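From: list member
To: sim-tasks list
Date: November 18, 2018
Subject: Re: Bedroom task, reset states and the ball problem

On an earlier thread, someone wrote:
> We tried your bedroom task with the Dridon baseline and got much lower
> numbers than the ones you posted. Are you scoring the ball as a failure
> when it ends up anywhere on the bed? And do you randomize the blankets
> or just the ball?

Good questions, and sorry for the slow answer, I was fighting with the cloth solver all week!

Yes, anywhere on the bed is a failure. The ball has to be on the floor and stay there for 3 seconds of sim time. I think the older Dridon script only checks that the ball moved, so make sure you pull the new one (the scoring code lives in the Goodwin folder now, don't ask).

As for the blankets, both of them get a random position and angle at reset, then we let everything settle before the policy gets its first observation. That settling step matters way more than I expected. When I skipped it, the ball would pick up a little kick from the cloth and sometimes roll off by itself, and the policy got credit for doing nothing. I reran the whole set of 800 episodes with settling on and got 287 successes. With it off I got 294, so the totals look close, but a bunch of those wins were free ones.

The harder starts are the ones with the ball up on the dark red blanket, with the green one tucked in next to it. The policy likes to drag the cloth and bring the ball along for the ride. I still don't have a good fix. I'm going to try a small penalty on cloth motion next and see if it just gets timid.

Start state I've been using for debugging: 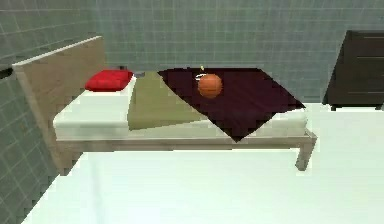 Drukov wrote back that a penalty on cloth motion had made their policy freeze up in June, and that capping the push speed near the ball had worked better for them.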